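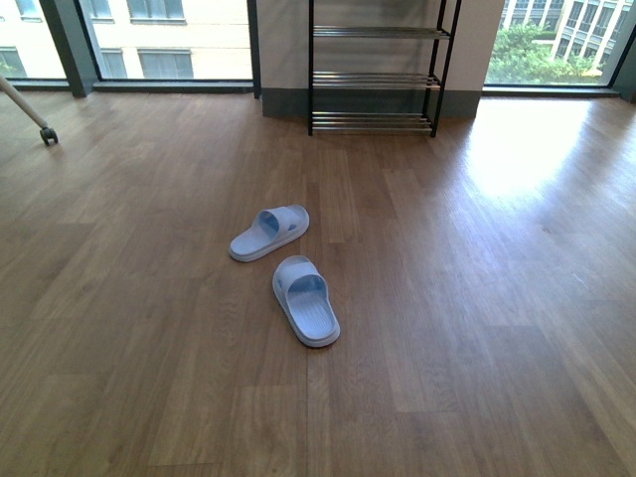

Why does a house creak at night when everyone is in bed?

Mostly because the materials it is built from change size a tiny bit as the air around them cools down, and because night is quiet enough for you to hear it.

You have probably been given other answers. Someone at school says it's a ghost. Someone's uncle says it's "just the house settling". An ad on a tablet says it's bad energy and that you can buy a thing to fix it. Before you believe any of these (and before you believe this page, too), it's worth asking how the person knows.

So let's take the answers one at a time and give each of them a hard time.

Is it the house settling?

Grown-ups love this one. It sounds like they've looked into it. Usually they haven't. It's what their own parents told them.

Settling is a real thing. When a new house is built, all of that brick and timber is heavy, and it presses down on the soil. The soil squashes a little and the house sinks a little. Sometimes you can see the result as a thin crack in a wall.

But a lot of that sinking happens when a house is young. Think of an old weatherboard place on Duggan Street in Bestport that has been standing for 62 years. If it makes a run of ticks and groans every evening after a hot day, is it sinking every evening? By now the front door would be well below the footpath!

To be fair, old houses can still move. Some kinds of clay soil swell up when it rains and shrink when it's dry, and the house on top goes along for the ride. That happens over weeks and seasons, though, and you wouldn't expect it to start up neatly after tea. When people say "settling", they often mean "a noise I'm not worried about". It's a comforting word. It doesn't tell you what moved.

What does change size?

Nearly everything. When most solid things warm up, they get a tiny bit bigger. When they cool down, they get a tiny bit smaller. We're talking about amounts so small that you'd never spot them by looking.

Metal is good at this. A tin roof can get too hot to touch on a summer afternoon. Then the sun goes down and the whole roof starts to shrink. The trouble is that it's screwed down, so it can't slide about as it pleases. It pulls and pulls against the screws and the timber underneath, and nothing seems to happen, and then one spot slips all at once. Tick! Or bang, if it's a big sheet.

You can feel the same sort of thing with your finger. Wet your fingertip and drag it slowly across a clean window. It sticks, then jumps, then sticks, then jumps, and each jump helps make the squeak. Scientists call this stick-slip, which is a nice plain name for once.

Wood is trickier, and this is where a lot of websites get lazy. They say "wood expands in the heat" and leave it there. Wood does grow a little when it warms up, but water matters more. Wood soaks up water from damp air and gives it back to dry air, even when it was cut from the tree a very long time ago. As it takes in water it swells, mostly across the board, with very little change along its length. As it dries it shrinks again.

That's why a wooden door can stick in a damp month and swing freely in a dry one. It's also why the people who lay floors often leave a small gap near the walls, hidden under the skirting board. The boards need somewhere to go.

But the floor creaks when I walk on it. That isn't the weather.

Good objection. It's a different noise with a related cause.

When you step on a floorboard it bends slightly. If it's fixed down tightly, it bends and comes back without a sound. If there's a bit of looseness, the board can rub on the one beside it, or slide up and down on its nail. Wood rubbing on a nail can make a remarkably rude noise for such a small movement.

Now join the two ideas. When the air is dry, boards shrink, gaps open up and nails hold less tightly. So the same step in the same place can be silent in one season and loud in another.

Here is a claim you should be careful with. Some people say that a floor "remembers" your footsteps and plays them back at night, with boards you pressed down during the day popping up again one by one. It's a great story. Could a bent board spring back a bit late? Maybe, if it was caught on something and then let go. Would it do so in order, like a person walking down the hall? There's no good reason to think so. What is more likely is that you heard several ticks from several places and your brain tidied them into footsteps.

Why would my brain do that?

Brains are always looking for patterns, and they'd sooner find one that isn't there than miss one that is. If you lived somewhere with dangerous animals, running away from a harmless rustle would cost you a bit of puff. Ignoring the wrong rustle could cost you a lot more.

Some scientists think that's how we came to be so jumpy. It's a sensible idea, but notice that it's hard to test, as we can't go back and watch.

What we can say is that night makes it all worse. The fridge, the traffic and your family are noisy all day, and they cover up small sounds. At 3 in the morning there's much less to cover them. You also can't see much, so your ears get all your attention. A tick you'd never notice at lunchtime seems enormous.

Is it a ghost?

A campground near Troten used to have a "haunted cabin" that knocked on the wall every night. Kids dared each other to sleep in it. The cabin had a hot water pipe running through a tight hole in the wall, and the knocking came after people had finished their showers. A warm pipe cools and shrinks, and if it's gripped too tightly it moves in jerks. Someone packed soft foam around the pipe and the knocking stopped.

Does that prove that there are no ghosts anywhere? It doesn't. It shows what made one noise in one cabin. But it's a useful example of how to go about things. People asked when the noise happened. They noticed what had happened just before it. They changed one thing and listened again. "It's a ghost" doesn't give you anything to change, so you can never find out whether you're wrong.

What about the thing in the ad?

There is a plug-in gadget called Disengate that is supposed to "release trapped tension" in a house. The box says it has been "tested in 500 homes". That sounds like plenty. Now ask some questions about it.

Tested by whom? The people selling it?

What were they measuring? Did they record the noises, or did they ask the owners if the house felt nicer?

Did they also try a pretend gadget with nothing inside, to see if people felt better anyway?

And did they wait for the weather to change? If you plug something in during a creaky dry spell and then it rains, the creaks may well go away by themselves. The gadget will get the thanks.

The box doesn't answer any of these. A big number on a box is only as good as the test behind it, and this box won't tell you what the test was.

Try it yourself

Don't take my word for the cooling idea. You need a notebook, a thermometer and a bit of patience. If you can't get a thermometer, the weather report will do, though it won't match your own house exactly.

Choose a time just after sunset. Sit still in the same room for as long as you can stand it and write down each noise, where you think it came from, and how warm it is. Do this on a few evenings, some after sunny days and some after cloudy ones.

Before you start, write down what you expect. If cooling is the main cause, you should hear more after hot, clear days, when the temperature drops quickly. If you hear just as much after a dull grey day, the idea is in trouble at your place, and you'll need to look for something else. Pipes, wind and possums in the roof are all worth a look.

Ask a second person to listen too, and don't compare notes until the end. With 2 lists you can see which noises you both heard. A Saturday is good for this, if you're allowed to stay up.

Should I ever worry about a noise?

Now and then, yes. Ordinary creaks come and go with the weather and don't leave a mark. Tell an adult if a noise is new and keeps getting louder, if a crack in a wall is growing, if a floor feels soft or bouncy where it used to be firm, or if you can hear water running when all the taps are off. A buzzing or crackling from a power point is also one to report straight away, and keep your hands off it.

Words used on this page

Expand: get bigger.
Contract: get smaller.
Humidity: how much water is in the air as an invisible gas.
Skirting board: the strip along the bottom of a wall. In some countries it's called a baseboard.
Stick-slip: when two things rub together in little jerks and don't slide smoothly.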